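Pantry and storeroom tips, quick ones

Updated February 1, 2020

Typing this between loads so bear with me. Mostly stuff I wish I'd done when we moved to Ekunville and had shelves everywhere and no system at all.

Heavy things low. Cans, flour, pet food, the big oil jug. Paper towels up top, who cares if they fall.

Write the date on everything. Fat marker, on the front, not the lid. Lids get swapped. Month and year is plenty for dry goods.

Label the shelf as well as the jar. Jars wander. If the shelf says RICE the rice comes home, even when teenagers put it away. Painter's tape peels off clean for me after a year. Masking tape doesnt, it goes crusty.

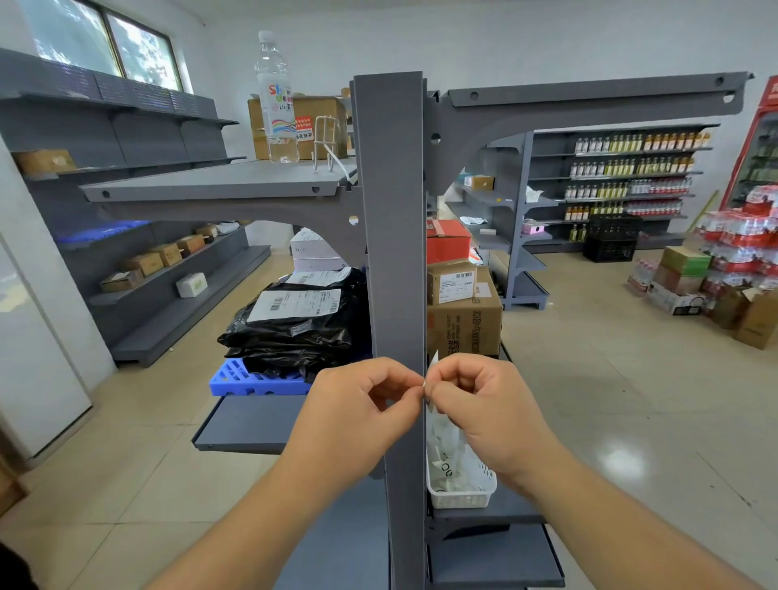
Old sticky gunk: cooking oil on a rag, leave it 14 minutes, wipe, then dish soap. Try a hidden spot first if it's painted. Skip the razor blade, I have the scratches to prove it.

Moths. Freeze new flour and grain for a few days before it goes on the shelf. Bay leaves did nothing for me. Jeanine De Bruijn swears by them, so try it if you like the smell.

Wobbly unit? Fold up cardboard, shove it under the short leg, check again in a week. Better yet a real shim from the hardware store. Tall ones get fixed to the wall, no arguing, specially with kids around.

Onions and potatoes apart. Always. Different shelves, different ends of the room if you can manage it.

Spare bulbs in an egg carton. Works great for the little ones.

Once a year, October for me, take everything off and wipe down with warm water and a splash of vinegar. Let it dry all the way before you load back up. Next time, freezer bags and how I stack them.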